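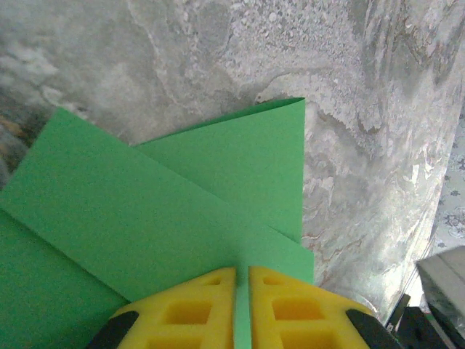 4. Folding the cover sheet

This section explains how to fold the green cover sheet of the Prustex paper folder kit. Please read all the steps once before you begin. If you have already folded the practice sheet from section 3, the movements will be familiar to you, but the order is different.

4.1 What you need

- one sheet of green construction paper from packet 2
- a hard, flat surface, clean and dry
- a ruler or a bone folder (not included in the kit)
- the finished inner pocket from section 3

A stone or marbled worktop is very good for this work. A tablecloth is too soft, and the creases will become round. If you have only a soft table, put a large tray or a cutting board under the paper.

Note: The construction paper has a slightly rough grain on both sides, so there is no right or wrong side. Choose the side with fewer marks for the outside.

4.2 Preparing the sheet

1. Wash and dry your hands. Green paper shows grease marks very easily and they can not be removed.

2. Lay the sheet on the table with the short side towards you.

3. Fold back a narrow strip of 8 mm along the top edge. Press it only lightly for now. The strip makes the top of the cover stronger, and it will be pressed fully in step 12.

4. Turn the sheet over, so that the strip is underneath.

4.3 Making the diagonal flap

5. Take the lower left corner and bring it up across the sheet. The corner should not reach the top edge. Leave a part of the upper panel uncovered, as this is the place where the label will go.

6. Before you press, look at the edge of the flap. It must be one straight line. If it makes a wave, the paper is not lying flat below and you should open the fold and start step 5 again.

7. Hold the flap with one hand and press the fold with the other hand. Begin in the middle and go outwards to each end. When you begin from one end, the paper likes to travel and the flap will finish too low.

8. Fold the loose end of the flap under itself, so a third layer comes out below it on the left. This layer is the tongue that holds the inner pocket.

Caution: Do not use the ruler with its sharp edge on the paper. Construction paper breaks along the fold if it is scratched, and the colour becomes pale there. Use the flat side of the ruler.

4.4 Checking the layers

9. Look at the sheet from the side, near a window or a lamp. A thin shadow should be visible under the edge of each flap. If the layers are pressed so hard that there is no shadow, the pocket will be difficult to push in. Lift the flap a little with your finger.

10. Check that the right edge of the upper panel is still straight. A difference of 2 mm is acceptable. If it is more, open all folds, smooth the paper with your hand and repeat from step 5.

Note: A sheet can be opened and folded again one time without problems. After the second time the old creases become stronger than the new ones. In this case please take a new sheet. There are spare sheets at the bottom of packet 2.

4.5 Finishing

11. Push the inner pocket between the upper panel and the diagonal flap until it stops. Do not use force.

12. Now press the strip from step 3 completely, from the middle to both ends.

13. Put the folded cover under a heavy book for 16 hours. Do not use glue before this time is over, because paper under tension can lift again and pull the glue with it.

Caution: Do not put the cover near a heater to make this time shorter. The layers will bend in different directions.

When the cover is flat, continue with section 5, Fixing the label. Replacement paper in green and in the other colours can be ordered from the Luo paper shop in Hanelcombe.

Section last changed: 14/02/2022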